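The Fluka 2 pocket recorder, reviewed after a season of being told to put it away

By Chantal MacDonald

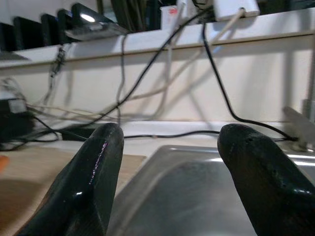
Stainless-steel tray with a raised rim, catching the light.

I bought the Fluka 2 in April, the week the Tralton council decided that reporters could attend planning hearings but could not, for reasons of decorum, bring anything that made a noise. The Fluka makes no noise. It also has no screen and no blinking red light, so the only way to know it's running is to feel for a short buzz when you slide the switch. I have learned to trust the buzz. It took one lost interview with a very talkative fisheries inspector.

Sound first. In a quiet office it's excellent. In the corridor outside the Chisholm courthouse, where press and relatives are kept together behind a rope, it picked up a lawyer's statement from a good distance and also, in great detail, my own stomach. Wind is a problem. The foam cover that comes in the box fell off on day one and I have not seen it since.

Battery life is given as 90 hours in standby, a figure I can't dispute, having never left anything alone that long. Recording nonstop, mine managed 13 hours, enough for a hearing, the adjournment, the second adjournment and the ride home.

What sold me was the lock. Hold the switch down and the files are encrypted until you type a passphrase on your computer. When the guards at the Treredetti press gate took everyone's gear for "inspection" and handed it back the next morning, the log showed 2 failed attempts to open mine. I found that log line more satisfying than it probably should be.

Complaints: the clip is flimsy, the manual is 83 pages and spends most of them on warranty terms, and the desktop software wants to restart every time you look at it. There is no way to mark a spot in a recording either, so you're still scribbling times in a notebook like it's a school exam.

Four stars. I'd give it the fifth for a better clip - and a foam cover with some sense of loyalty.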